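Hedegaard Table Cover, Heavy Weight
Sold by Ternbridge Table and Bench, Flarkstead

Product code: HTC-H
Availability: in stock, usually sent within five working days
Colours: brown, slate, oatmeal

The Hedegaard is a plain cover for large tables that get daily use. It lies flat on its own weight and has no clips, elastic or sewn corners. Customers buy it for craft tables, sorting benches, classrooms and kitchen tables that double as a desk.

The heavy weight cloth is 400 grams per square metre. It is a woven cotton and polyester mix with a brushed back. The back grips most painted and varnished surfaces well enough to stop the cover sliding when you lean on it. On glass it will move, and we suggest our Druvia underlay for that.

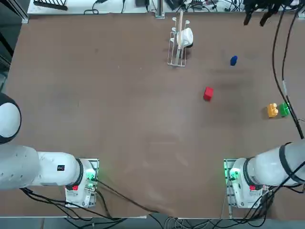
Covers are cut to order from a roll. Measure the top of the table and add the drop you want on each side. If you want no drop at all, give us the exact size and write "flush" in the order notes. We cut to the nearest centimetre. Edges are overlocked in matching thread unless you ask for a raw edge, which costs less but will fray in time.

New covers come folded and will show creases. Most of these go after a few days on the table. A warm iron on the back will take out the rest. Please don't iron the face, as it leaves a shine on the brown and the slate.

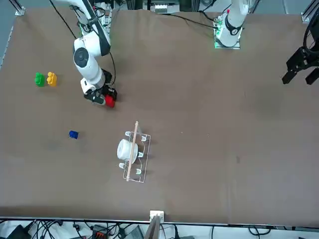 Toy blocks, a cup and a clear rack on a brown tabletop.

Colour

Brown is the one we sell most of. It has a matt finish and shows pale dust and thread more than the oatmeal does, but it is much better with tea and pencil. Slate is close to a school blackboard in shade. Oatmeal has a slight fleck in it. Screens vary, so ask for a swatch if the match matters to you. Swatches are free and go out by second class post every Friday.

Each roll is dyed separately. If you need two covers for tables that stand side by side, order them together and we will cut both from the same roll.
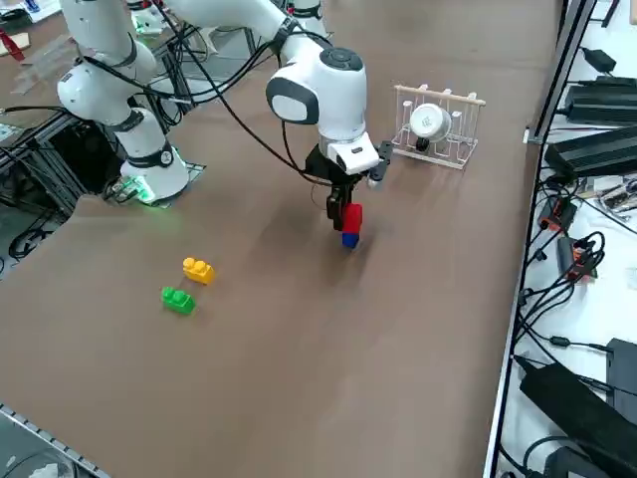 Care

Shake out or vacuum with a brush head. Sponge off spills with cool water and a little washing-up liquid. The cover can be machine washed at 30 degrees, and will shrink by up to two per cent the first time — allow for this when you measure. Line dry. Do not tumble dry or bleach.

Sizes

Roll width is 220 cm. Anything wider has a flat seam, placed off centre unless you tell us otherwise. Small covers, under 100 cm on the longer side, are charged at the minimum price. 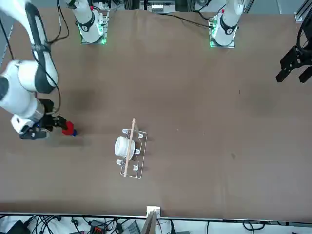 Product notes by Halima Kaijage, Ternbridge workroom

I have had a brown Hedegaard on my cutting table for 11 years. It has been washed around 22 times and turned over once, when the front edge wore thin. The brushed side is perfectly usable as a face, though it picks up lint. The overlocking has needed mending in one corner.

Returns

Cut covers can't be returned unless we have made a mistake with the size or colour. Uncut swatches needn't be sent back. The workroom is closed for the last week of December.

Goes with: Druvia underlay, Ternbridge edge weights (set of four)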